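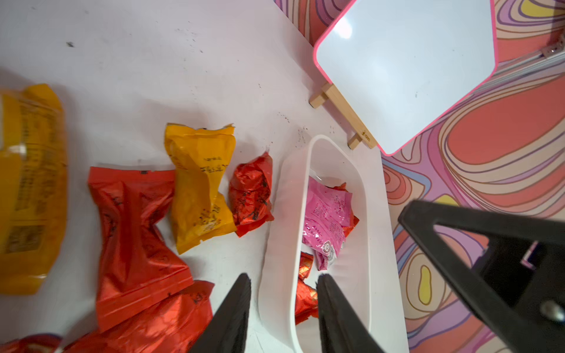
How to teach note-taking from a short text

Most of my Year 6 pupils arrive able to copy a paragraph out neatly. Fewer of them can read one, close the book and write down what mattered. These are the steps I use over the first half of the spring term, with each step taking one or two lessons. They work with any non-fiction text of a page or less.

What you need

A short text, printed with a wide margin down the right-hand side
Plain paper or exercise books
A visualiser or a large copy of the text on the wall
A timer

Step 1: Choose the text

Pick something with clear paragraphs and one main idea in each. I start with a one-page piece on how canals were dug. Avoid stories for now, and avoid anything with a lot of boxes and side panels. If the text has more than five or six words that your class won't know, teach those words first or find another text.

Step 2: Read it through with no pens

Read the whole text aloud while the class follows. Pens stay on the table. Ask one question at the end: what was that about? Take several answers and write up the shortest one that is still true.

Step 3: Model one paragraph

Read the first paragraph again and think aloud as you go. Say what you are leaving out as well as what you are keeping. I usually say something like, "This sentence tells me the same thing again, so I won't write it down." Write two or three notes in the margin. Use short phrases and leave out the small words.

Do all of this yourself and don't take suggestions yet. Children need to watch it done once from start to finish.

Step 4: Do the second paragraph together

Now ask for suggestions. When a pupil offers a whole sentence, ask the class which words could go. Keep crossing out until taking away another word would spoil the meaning. Expect this to be slow the first time. My last class spent most of a lesson on four lines about lock gates.

Step 5: Work in pairs
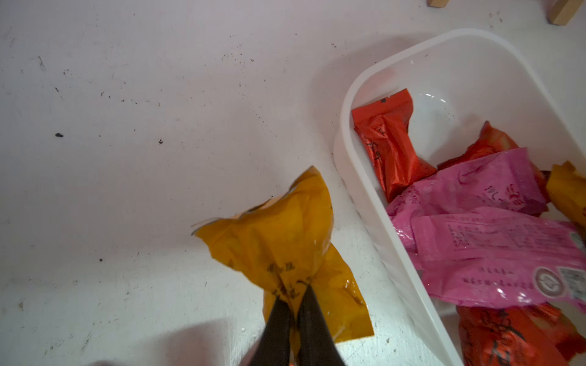 A crumpled yellow packet, held at its narrow middle.

Pairs take the third paragraph. One reads a sentence aloud, the other says whether it needs a note, and they swap at each full stop. Set the timer for six minutes. Walk round and look for notes that are really copied sentences. Point to one and ask, "Can you say that in four words?"

Step 6: Cover the text and retell

Pupils turn the page over, fold the paper so that only the margin shows, and explain the text to a partner using their notes. Gaps show up quickly. Let them unfold the page, mend the note and try again.

My colleague Sandra Hebden adds a written version here, where pupils turn their notes into three sentences. I leave that until the following week, but it suits a class that finds talking in pairs difficult.

Step 7: Fade your help

Over the next few texts, drop the modelling first, then the whole-class paragraph, then the pairs. By February most of mine can manage a page alone. A few still need step 4 in a small group, and I run that while the others are working.

Common problems

Everything gets written down. Limit them to three notes per paragraph. Draw three short lines in the margin if they need a firm reminder.

The notes are too short to make sense later. Keep them overnight and ask the pupil to explain them the next morning. If "gates water" means nothing by then, they will see why it needs another word.

Pupils highlight the whole page. I don't give out highlighters until the summer term.

Some finish very early. Ask them to write one question that the text doesn't answer. I pin these up and use them to choose the next text.

Marking

I don't mark the notes themselves. I listen to the retelling in step 6 and write down who needed to look back at the text more than twice. That list tells me who goes in the small group next time.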